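June 2022
Culside workshop, back bench
Plastics cleaning, continued from the January pages

Good day for white plastic! I finally got the collar piece out of drawer 232 and gave it the time it deserved. Revathi has been after me to write down what I do with molded parts before I forget half of it, so this entry is long. Skip to the list if you only want the steps.

Quick catch-up for anyone who didn't see the January notes. Back then we were cleaning everything on the Aken shelf with the same gritty paste, and it took the grime off beautifully and also took the shine with it. Two lids went dull in patches and there is no putting that back without polishing the whole face. Harish kept one of them and it lives by the sink as a warning. So now: mild soap first, always, and only go up from there when soap has had a proper try.

What I love about the collar piece is how many kinds of surface it has. The flats are easy. The neck is easy too. The trouble starts where the cylinder meets the body, at the ridges. Dirt sits in grooves like that and looks like shadow, and then you move the lamp and the shadow doesn't move. I used a soft toothbrush held almost flat and went round with the rings, never across them. Across is faster but it flicks suds everywhere and skips the bottom of every groove.

The flange was the fun part. It sweeps out in one curve, so a cloth wrapped over two fingers follows it in a single pass. I did that maybe more times than it needed because it feels so nice.

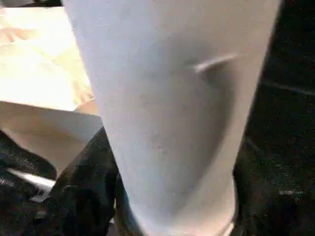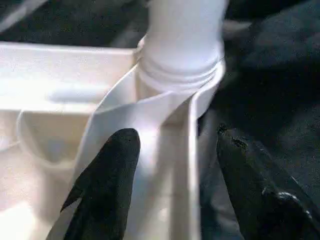

Second picture: the ribbed collar, with the flange spreading out under it.

Corners next. Anywhere a wall comes down to meet a floor, a cloth bridges the corner and cleans nothing. Sharada's trick is a wooden stirring stick with the end sanded to a wedge and one layer of old cotton pulled tight over it. I was doubtful (cotton slips) but she ties it off with sewing thread and it stays put. It went down beside the upright rib as if made for it, and it doesn't scratch. I am making a whole jar of these.

Rounded recesses want the opposite, something fat and squashy. A makeup sponge is perfect. Saranya bought a bag of them for the Pivmont housings and they have wandered into every drawer in the building, for which I am grateful.

On lamp position: I moved it twice and learned more from that than from any brush. Straight overhead, white plastic just glares and every part looks spotless. Put the lamp low and to one side and suddenly there are smears, lint, the lot. But a low lamp burns out whatever is nearest to it, so turn the part end for end and look again before you call it done. I nearly passed one side today that I hadn't properly seen at all.

Steps as I did them, for the Rajan binder:

Blow off loose dust with the rubber bulb. Do not wipe yet.
Lukewarm water, one small squirt of dish soap, soft brush on grooves first.
Cloth on curves, wedge stick in corners, sponge in recesses.
Rinse, shake, stand on the rack with any openings facing down.
Blot with cotton. Leave it alone for 2 hours.
Low lamp, check, turn, check.
Only now think about scratches.

About scratches. Nandini wanted to know if 3000 grit is safe on a slightly glossy surface. My answer is yes on a scrap and not yet on anything we care about. I tried it wet on the broken lid, light circles, and it took out a hairline mark I could catch with my nail. It also left a soft haze the size of a thumbprint. The haze did come up again with plastic polish and a lot of rubbing, and after that I could find the place only because I had put a pencil arrow next to it. Very encouraging! Still, that was a flat area. On a curve I would expect to dig in at one edge of the pad, and on the lip of a flange I wouldn't go near it. Want to try a foam backing under the paper before anybody does a curved part.

Didn't use alcohol today. Label glue is the only thing I reach for it for, and there wasn't a label to deal with. If you do use it, test it somewhere that doesn't show, and don't leave a soaked pad sitting on the part while you answer the phone. Yes, me, January, the big lid.

Things to fix on the bench: the rack is too narrow for tray-shaped parts, they lean and slide toward the tap. I propped one with a rolled towel, which works but holds water against the underside. Harish thinks we can bend a wider one from the leftover shelf wire. Also the blue cloths shed. I picked blue fuzz out of white grooves for ages, and it shows up horribly. Blue cloths are for the floor from now on, cotton squares only for parts, and I have moved the two piles to opposite ends of the shelf.

I'd like to do the same run on a matte part next, ideally one with ridges, to see if the flat brush angle holds up. I suspect matte surfaces hang on to grease longer and will want a second soap pass. Revathi has a box of them under the stairs that she says I can have as long as they come back in the same order.

Need: sewing thread, stirring sticks, plastic polish (nearly out), more cotton. Sharada is picking up the thread. Drawer 232 needs its liner changed before anything clean goes back in it, so the collar piece is staying on the top shelf tonight with a clean square over it.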